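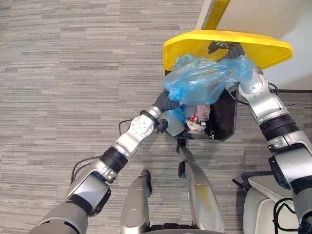
Cuaderno 9, página 166

Lunes, primera hora. Sigo con las pruebas de encolado en frío para las cubiertas de Hondari. El viernes dejé bajo peso las tiras de tela sobre cartón y hoy tocaba despegarlas a mano para ver por dónde ceden.

Tiras con la cola Pascu tal como viene del bote: rompe el cartón antes que la unión en casi todo el largo. En las puntas se levanta limpio, así que ahí faltó cola o faltó presión. Me inclino por la presión, el tablero de arriba está un poco alabeado y apoya mal en dos esquinas. Hay que cepillarlo o cambiarlo.

Tiras con la misma cola rebajada con agua: se extiende mucho mejor y no deja grumos, pero la tela se mancha por el derecho. Con la tela gris clara se nota bastante. Con la negra no se ve nada. No la usaría para el encargo, sí para forrar interiores.

Papel de guardas. El Ledport de 80 gramos se ondula en cuanto coge humedad. He cortado dos pliegos, uno con la fibra paralela al lomo y otro atravesado, para tenerlos de muestra. El atravesado tira de la tapa y la curva hacia dentro. El otro queda plano después de una noche en prensa. Ya lo sabíamos, pero la última remesa venía sin marcar y conviene comprobar cada paquete antes de cortar — se dobla una esquina en los dos sentidos y se nota enseguida cuál ofrece menos resistencia.

Cizalla: deja rebaba en el lado izquierdo con cartón grueso. He ajustado el pisón y mejora algo, no del todo. La cuchilla de repuesto está en el armario de Furnik, balda de abajo, detrás de los rollos de gasa. No la he montado porque quiero terminar primero el lote empezado, para que salgan todas las tapas iguales.

Cuentas para el encargo: son 1000 ejemplares con tapa entera en tela. Si seguimos usando el bote sin rebajar va a hacer falta otro pedido de cola antes de noviembre. Falta preguntar si la sirven en garrafa.

11:40. Segunda tanda de tiras puesta bajo peso, esta vez con fieltro entre el tablero y la tela para repartir la presión. Las he numerado a lápiz por el reverso. No tocar hasta mañana.

Tarde. Probado el hilo de lino encerado en un cuadernillo suelto. Corre bien, no corta el papel en los agujeros. El nudo abulta más que con el fino, habrá que ver si se marca en el lomo una vez puesta la gasa.

Pendiente:
Cepillar el tablero de la prensa pequeña
Marcar el sentido de fibra en los paquetes abiertos
Pedir cola
Cambiar la cuchilla al acabar el lote
Despegar la segunda tanda y anotar las puntas aparte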